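Chapter 4
Why Did Anyone Bother? Containers, Crafts, and the Work of Carrying Things

I want to start this chapter with my own kitchen, because that's where I first got interested in any of this. I was moving out of a second-floor apartment in Natden, it was February, and I'd run out of boxes. So I started looking at everything I owned in terms of what it could hold. A soup pot holds socks. A drawer, pulled all the way out, holds a surprising number of books (and then you can't lift it). By midnight I'd stopped thinking about my stuff and started thinking about containers, and I haven't really quit since.

In Chapter 3 we talked about tools, and I kept the discussion to things with an edge or a point. That's how most books on early technology do it, and I was taught that way too. Stone lasts, so stone is what we dig up, and so stone gets the long chapters! But think about what you used yesterday. You probably used a knife once or twice. You used cups, bags, pockets, bowls, a trash can, a car. Most of daily life is putting things into other things and moving them somewhere else.

The trouble is that the oldest containers were mostly made of plants and skins, and those rot. When I was a student I spent a season at a site called Skornmont, on a wet hillside above a river bend, and we found plenty of flint and exactly one scrap of plaited grass the size of my thumb. It had survived in a pocket of clay. We were told it was 2,000 years old, and I remember being a little disappointed by the number, which embarrasses me now. Everyone on that hill must have owned baskets. We had one thumb's worth.

So how do you study something that's nearly all gone? There are a few ways, and we'll use each of them in this chapter. You can look for impressions, where a basket was pressed into wet clay and left its pattern behind. You can look at the tools that went with the work, like bone awls. And you can look at baskets being made and used today, and ask what the material will and won't let a person do. Fibers bend the way they bend. A corner is hard to weave in any century, and a rim has to be finished off somehow or the whole thing starts to come apart.
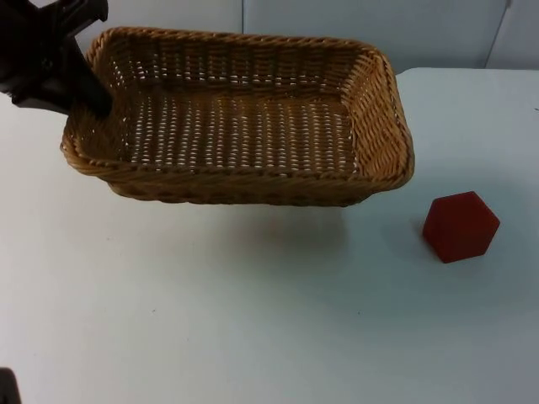
Woven wicker. Compare the thick, twisted rim in the first picture with the flatter weave of the sides.
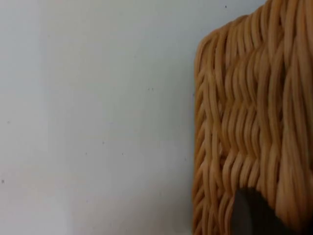

I'm going to use three words a lot, so let me get them out of the way. Coiling means winding a bundle of fiber round and round and stitching each row to the one before it. Twining means passing two or more strands around a set of stiff uprights, with a twist between each. Plaiting is over and under, like the paper place mats you may have made in grade school. Wicker, as I use the word, is a cousin of plaiting in which the uprights are stiff and the strands woven through them bend more easily. People do mix these in one piece, and you shouldn't worry if you can't sort every basket you meet into a single bin. I can't either.

Section 4.1 looks at fibers: where they grow, when they're cut, and how long they soak. Section 4.2 is a case study of the Magalhães workshop, which has turned out market baskets from one long room for generations, and which let me sit in a corner and ruin a good deal of willow. Section 4.3 takes up trade, and the odd question of why the river town of Drekon sold its eels by the basket long after it had perfectly good scales.

Before you go on, try something. Pick a container in your home and write down everything it has held in the past month. My own list, for one chipped blue mixing bowl, came to 18 entries, including a sleeping cat and a set of car keys I'd been hunting for since breakfast. Keep your list somewhere safe. We'll come back to it in the exercises at the end of Section 4.3, where you'll be asked to guess what somebody digging up your kitchen would make of it.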